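Sim arm stops short of the tile when I ask it to pick up from the mat
posted in Home Builds

I'm building a tile sorter in my garage and testing it in simulation before I bolt anything down.
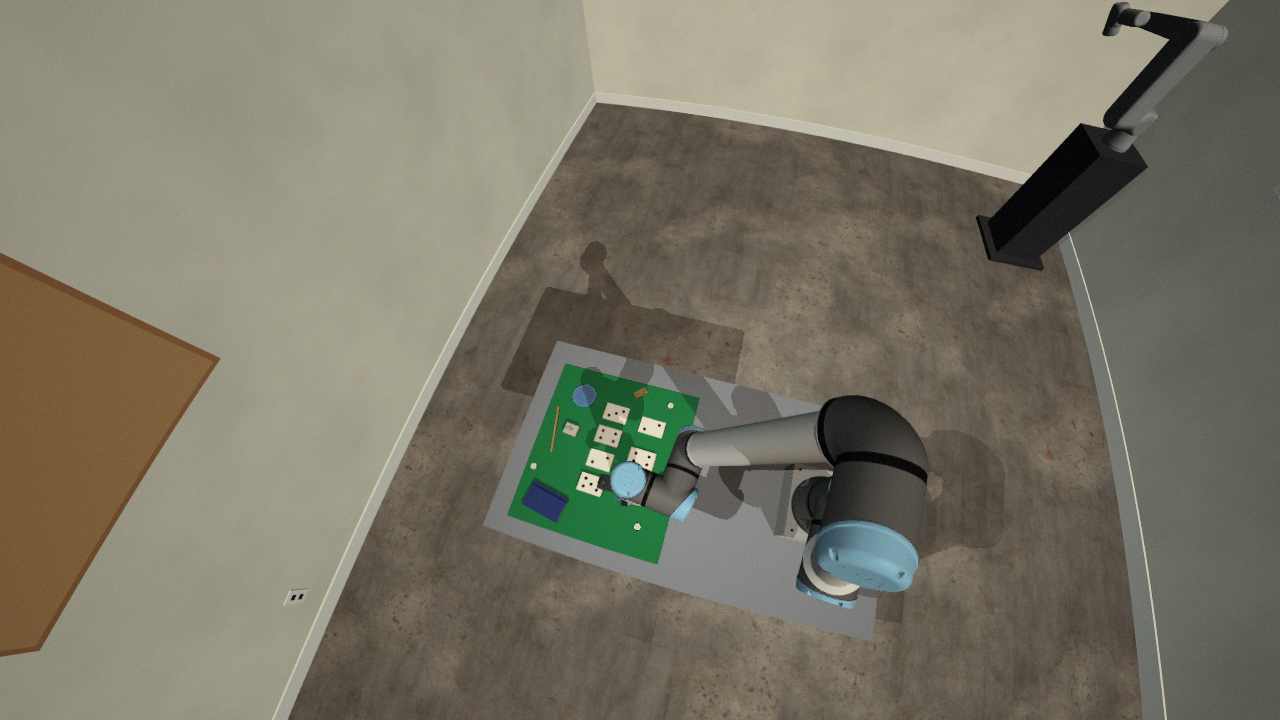
Arm over the green mat, dotted tiles by the tool.

Picks near the base are great, but the far column comes up 2 mm high. The sim has run 3,830 picks so far and I love this thing! Any ideas?

Nuttall
Check your tool offset first. Mine was set from the wrist flange and left out the tool itself. Set it to the tip, run 20 picks on one tile, then move out to the far column. Also drop the approach speed to 50 percent while you test. Fun project, please post the real one when it's up!

Plikow
Had the same thing in January. Reinstalled and it went away, no idea why.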